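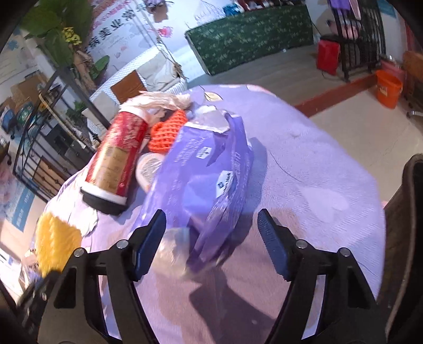 # Dyeing a Cotton Tablecloth at Home

I've been dyeing table linens for years now, and pale purple is still my favorite result. It looks good under almost any dishes and it hides the odd wine spot better than white ever will! You can do a whole cloth in an afternoon in a laundry tub or a big bucket.

## Before you start

Check the fiber tag. Fiber-reactive dye loves cotton, linen and rayon, and it does next to nothing on polyester. If the seams were sewn with polyester thread they'll stay white, which I happen to like.

Wash the cloth hot with a little soda ash and no fabric softener. Leave it damp. Weigh it dry first, though – the dye amounts on the jar are figured by dry weight, and pale shades need far less powder than you'd think.

You'll need:

- purple fiber-reactive dye powder
- plain salt
- soda ash
- rubber gloves and a dust mask
- a bucket big enough that the cloth can swim

## Mixing the color

Put the mask on, then stir the powder into a cup of lukewarm water until there are no specks left. Purples are usually blends, and undissolved grains will leave tiny pink or blue freckles. My friend Agustina Ulloa strains hers through an old nylon stocking, and I've copied her ever since.

Fill the bucket with warm water, dissolve the salt, and add the dye. Dip in a scrap of the same cotton to get a feel for the shade. Wet fabric always looks darker, so go a step deeper than the color you want.

## Dyeing

1. Lower the damp cloth in, opened out as much as you can.
2. Stir for 15 minutes. Keep it moving the whole time (put some music on).
3. Lift the cloth out, stir in the dissolved soda ash, and put the cloth back. Never pour soda ash straight onto the fabric.
4. Stir for another 43 minutes. Odd number, I know, but it's what I wrote down the first time it came out perfectly even, and I've stuck with it.
5. Rinse cold until the water is nearly clear, then wash hot, 2 rounds.

## Drying and ironing

Dry it in the shade and iron it while it's still a bit damp. On a round table, press from the center outward so the hem hangs nicely.

Save your test scraps, too! I staple mine into a notebook with the recipe beside each one – the page from April has six lilacs on it, and I still can't pick between the last two.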